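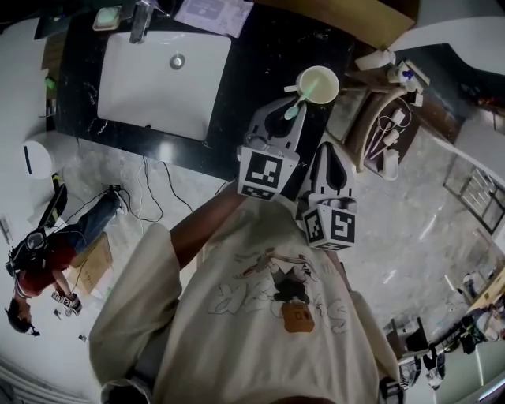 White mug, black marble counter.

Wednesday, March 5, 2025

Bindery notebook. Paste, the Setiawan ledger, and a complaint about the press.

Starting with the paste, because I was up to my elbows in it most of the morning. I went back to plain wheat starch, one part to five of water, soaked overnight and cooked slow in the double boiler. The last batch (the one in the jar marked "Henk, do not touch") had gone grainy, and I think I let it get too hot too early and then tried to rescue it by stirring like a maniac. You can't stir your way out of lumps. This time I kept the heat low until it started dragging on the spoon, then brought it up a little, and it turned that nice gray pearly color all at once. Pushed it through the sieve after lunch. Then again, since the first pass left bits. By the third pass it was like hand cream and I was very pleased with myself!

It's in the fridge on the second shelf with today's label. Please use a clean brush if you take any. Somebody went into the last jar with a brush that had PVA on it and I had to throw the whole lot out.

Now the ledger. For anybody who's been out: it belongs to the Setiawan family, it came in with the front board hanging by two threads, and it's 319 leaves of pretty decent rag paper with some truly awful repairs on top. Whoever had it before us loved brown gummed tape. It runs down the inner margin of the whole first section and around the corners of the map at the back. Intan spent yesterday testing the tape with damp blotter and it lets go fine as long as you wait. Ten minutes is too short, the carrier comes up but the glue stays behind in a shiny strip. Twenty is better. I did four leaves her way this afternoon and only skinned the surface once, on a corner with no writing, which I've marked in pencil on the treatment sheet so it doesn't look like old damage later.

The ink is the part I'm nervous about. Most of it is a good dark brown and didn't budge when I touched it with a damp swab, but there's a red used for the totals that bled right away, a little pink halo on the cotton. So no washing. I know we'd talked about washing the first two sections, and I know the estimate says we would, and I'll write to the family and explain. Local humidification only, and keep the blotter well clear of the totals column. Lawal thinks we could fix the red first and wash after. He may be right, but I've seen fixatives leave a tide line of their own and I'd sooner have a slightly dirty ledger than a clean one with halos.

Sewing: the old tapes are rotten but the thread is surprisingly strong, so I'd like to keep the sewing in sections where it's holding (everything after the middle, basically) and only resew the front. Abenezer has a way of catching new thread into the old kettle stitches that I've watched him do and still can't do myself. Abenezer, if you're reading this, could you show me again, slowly, and let me draw it this time? My sketch from before looks like a plate of noodles.

Repair paper. I tried the thin Japanese tissue and the medium one side by side on a scrap from the waste pile. Thin looks lovely and disappears, but at the fold it felt weak after I'd opened and closed it a bunch of times. Medium is fine at the fold and a bit too visible out at the edges. So: medium for the spine folds, thin for tears in the text area. Toning the medium with a weak wash of walnut brown helped, but I overdid it on the first strip and it came out looking like a bandage. The second strip, half the strength, is pinned on the board over the sink — go look at it in daylight before you say anything, the lamp makes it orange.

The Gevusley pamphlets are still waiting. All of them are cleaned, none are sewn. I counted the backlog for the monthly sheet and we're at 3,830 sheets flat and ready to fold, which made me want to lie down. Do-yoon offered to take a stack of the small ones and I said yes before the sentence was finished. The rule for these is a three-hole pamphlet stitch, linen thread, knot on the inside. The previous lot had knots on the outside on a few and the librarian did notice.

The press. The left screw on the big nipping press is squeaking again and it's pulling down unevenly, so boards come out with a slight wedge to them. I packed the low side with card and it helped, but it's a patch. Henk looked at it and thinks the thread needs cleaning and proper grease, and he'd like to take it apart in May when things are quieter. Until then use the small press for anything that matters, or put the weights on and be patient.

Thread order: we're nearly out of the 18/3 and I've used the last of the good unbleached tape. I've asked Clolus for a price.

For tomorrow
— turn the ledger leaves that are drying under weights, change the blotters first thing
— write to the Setiawans about the red ink
— cut medium tissue strips, long grain, more than I think I need
— find the bone folder with the nick in it and sand it down, it scratched a leaf edge today and I'm cross about it

Humidity in the back room was down to 38 when I locked up. I've filled the tray.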